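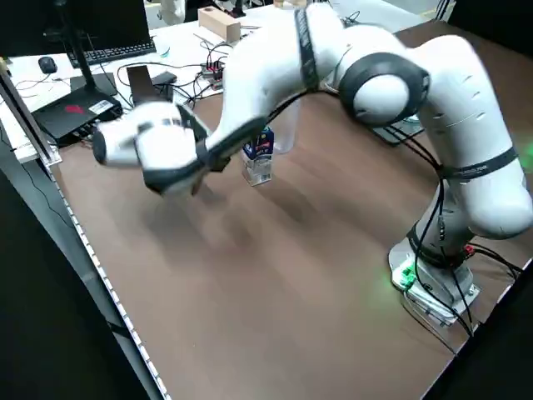
Zarmeena Orakzai asked whether a carton standing upright on a worktop should be marked as a fault at all, given that the old form only mentioned open drinks. The point was raised when the draft was sent round in May, and the wording of item 2.1 has been changed as a result. Any drinks container on the worktop is now recorded, whether open or closed. The inspector's comment should give its type and position.

Worktops, Edge Lighting and Desk Areas
Inspection checklist with comments
Odham Building, Room 13
Inspection date: June 1, 2018
Sheet 71 of the current series
Completed by: Jawad Mohmand
Reviewed by: Zarmeena Orakzai

How to complete the sheet

Each item is marked Satisfactory, Attention or Not Checked. Please do not leave a result blank. Where an item is marked Attention, a comment must be given and a person named in the action list at the end. A comment may also be made against a satisfactory item if it would help the next inspector.

The sheet covers table tops and their edges, items placed on them, lighting attached to furniture, desks standing behind the worktop, and the floor on all sides. Fixed electrical testing is recorded separately in the Gernach register and should not be entered here.

Section 1 – The table

1.1 Table stands level and does not rock when pressed at each corner.
Result: Satisfactory
Comment: Tested by hand at all corners.

1.2 Surface free from splinters, lifting grain and sharp damage.
Result: Satisfactory
Comment: Brown wooden top. One shallow mark was felt close to the front edge during the hand check. It is smooth and does not catch a cloth. Keep under review.

1.3 Surface finish suitable for wiping down.
Result: Attention
Comment: The room notes do not say which finish was applied to the wood, so the correct cleaner cannot be confirmed. Until Flakville reply, use a well wrung-out cloth only. Spray must not be applied directly to the top.

1.4 Metal rail at the corner of the table secure, with no exposed burrs.
Result: Satisfactory
Comment: Silver aluminium rail. Fixings finger-tight or better. The end was checked with a gloved hand.

Section 2 – Drinks and containers

2.1 Worktop clear of drinks containers.
Result: Attention
Comment: Small drink carton standing upright, with a blue-and-white printed label on the upper part and a clear lower section. A transparent plastic cup stands directly behind it. Both are to be recorded under the revised wording.

2.2 Containers required for the work are listed on the room sheet.
Result: Attention
Comment: Neither the carton nor the cup is listed. If they are needed on the table they should be added to the room sheet, with a note of whether they are to be kept empty. If they are not needed they should go to the recycling point in the corridor.

2.3 Clear containers can be easily noticed by a person reaching across the table.
Result: Attention
Comment: A transparent cup is easily missed against anything white. The suggestion from Room 2 was a band of coloured tape below the rim, and this has been accepted for all clear cups kept on worktops. Tape should not be placed on the rim itself.

2.4 Absorbent cloths within reach.
Result: Satisfactory
Comment: Pack stored in the cupboard by the door, unopened on the day of inspection. The previous sheet asked for a second pack – this is still awaited from Cheema.

Section 3 – Lighting on the table edge

3.1 Strip lighting firmly attached along its full length.
Result: Satisfactory
Comment: White LED strip mounted on the edge, running along the left side of the top. Pressed lightly at intervals and no lifting found.

3.2 Strip clear of the area normally wiped.
Result: Attention
Comment: A strip mounted at the edge can be caught by a cloth drawn across the table. Cleaning staff should wipe along the edge and away from the strip. The instruction card has been amended and a copy placed with this sheet.

3.3 Lighting does not cause discomfort to a person seated at the table.
Result: Not Checked
Comment: To be assessed with a person seated in the usual position and the room lights at their normal setting. Zarmeena Orakzai has asked that this be done by somebody other than the inspector, as the last two assessments were made by the same person.

Section 4 – Desk behind the worktop

4.1 Desk surface orderly, with nothing overhanging the edge.
Result: Attention
Comment: White desk, cluttered with equipment. Items not in regular use should be returned to the store. The Cheema stock list stands at 1,599 entries and does not show which items are allocated to this desk, so the users of the room will need to sort them by hand.

4.2 Monitor stable on its stand.
Result: Satisfactory
Comment: Black monitor on a thin black stand. The screen was moved gently from side to side and the stand held.

4.3 No drinks kept on the desk.
Result: Not Checked
Comment: Could not be confirmed until the desk has been sorted. Please do not mark this item from a distance.

Section 5 – Floor

5.1 Floor clear on all sides of the table.
Result: Satisfactory
Comment: The floor covering is dark, and small dropped items can be hard to find. A hand torch was used for the check and should be used again next time.

5.2 No leads crossing the walking route to the door.
Result: Satisfactory
Comment: Route walked in both directions.

Actions

Items 2.1 and 2.2 – Users of Room 13 to list or remove the carton and cup.
Item 2.3 – Jawad Mohmand to supply coloured tape.
Item 1.3 – Flakville to confirm the finish on the wooden top.
Item 3.3 – Seated assessment to be arranged by Zarmeena Orakzai.
Items 4.1 and 4.3 – Desk to be sorted, then both items inspected again.

Reviewer's comments

The comments under Section 2 are fuller than before and should be kept at this length. Item 1.2 is accepted as satisfactory, but please add a measurement of the mark at the next inspection so that any change can be judged. The reference to Room 2 should be copied to the person who keeps that room's sheet.

Signed copies to be held in the Odham office, in the folder marked Worktops.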